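Marking out a table in squares

The first sheet of kraft paper on the big table lasted until March, by which point it had more creases than flat. I replaced it on Thursday and wrote down the method this time, as I had to work out the spacing again from nothing.

The paper comes from Vendley on a long roll. I cut the length with a bit spare and let the end run slightly over the aluminium rail at the front. Trimming it flush looks neater for a day, then the edge lifts and catches on sleeves.

The grid is dark blue tape, laid straight on the paper. Lines across go down first, then the lines running away from the front. I measure every line from the same corner. Measuring from the previous line is quicker, but an error of a millimetre or two gets carried along and the last column ends up visibly narrow. The roll was a Parisi one, 33 metres, and there is plenty left.

Brown paper with blue tape gives enough contrast to read from a standing position. I tried white tape on an earlier sheet and it disappeared under the side light in the afternoon.
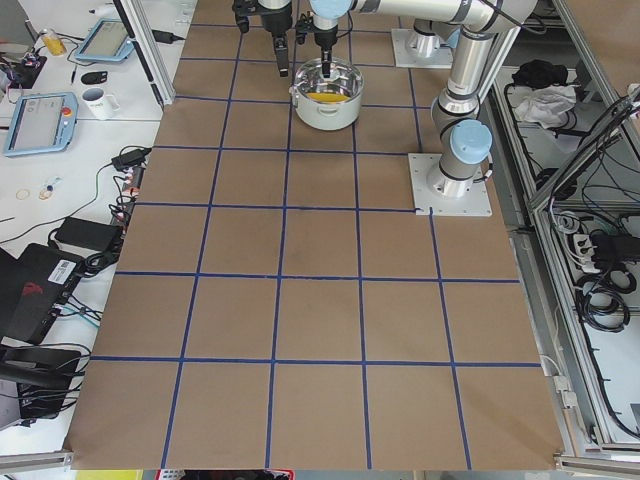 Placing the pot

The stainless steel pot goes towards the back, near the middle, with its small side handle to the left. The rim is shiny, so a lamp directly over it produces a bright arc. Moving the lamp sideways by one square is usually enough to deal with that.

For the thing inside I use something flat and yellow. It lies on the bottom and stands out well against the steel. I note the position of the pot by row and column in a Jarley notebook, currently on page 131, and put it back by the same reference.

Wear

Creases do not matter much until they lift the tape. Smudges are harder to prevent. The squares near the centre get them first, and rubbing only spreads them. I have stopped trying and change the whole sheet when the lines are no longer easy to read.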